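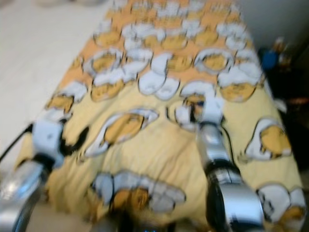

From: Kieran Bickerstaff
To: Mapplebeck Home Sewing list
Subject: Re: Cover with the little eggs, which way round?

Dear Imogen, dear all,

Thank you for your quick answer. I quote the part I want to reply to:

> Kieran, before you cut anything, look at the print again. On the
> egg fabric from the Colstead market the small eggs are close
> together on the orange part, and the big ones have more room on
> the pale yellow. I would put the orange part at the pillow end, so
> the big faces are not hidden. Also, did you wash it first? Mine
> came out shorter, and I had to add a strip.
> Imogen

I did wash it, at forty degrees, and I dried it on the line. It lost a little in the length and nothing in the width, as far as I can measure. So I think I will not need the strip, but I will leave a wide hem in case it becomes shorter again.

About the direction I was of the same opinion as you, but my daughter wishes the contrary. She says that she looks at the bed from the door, and that the eggs packed in rows should be near to her feet. I have put the cover both ways and I must admit I prefer yours. With the pillow on the orange part one still sees enough of the rows, and the pale yellow stays free for the large eggs. We will speak about it again at the weekend.

Now my question to the list. The corners do not sit well. I used elastic only in the corners, 15 centimetres on each side, as it was written in the instructions which Dorothy Haslam sent in March. When my daughter gets up in the morning, one corner has always come off. Should I take the elastic all the way round? Or is it better to make the corners deeper? The mattress is a thick one, and perhaps the instructions were meant for an older type.

I have also two pieces of the same fabric left over, both long and narrow. They are not enough for a pillowcase, but somebody could use them for a bag or for the edge of a blanket. If you want them, please write to me directly and not to the list. I can bring them to the next meeting in Tradbridge.

With kind regards,
Kieran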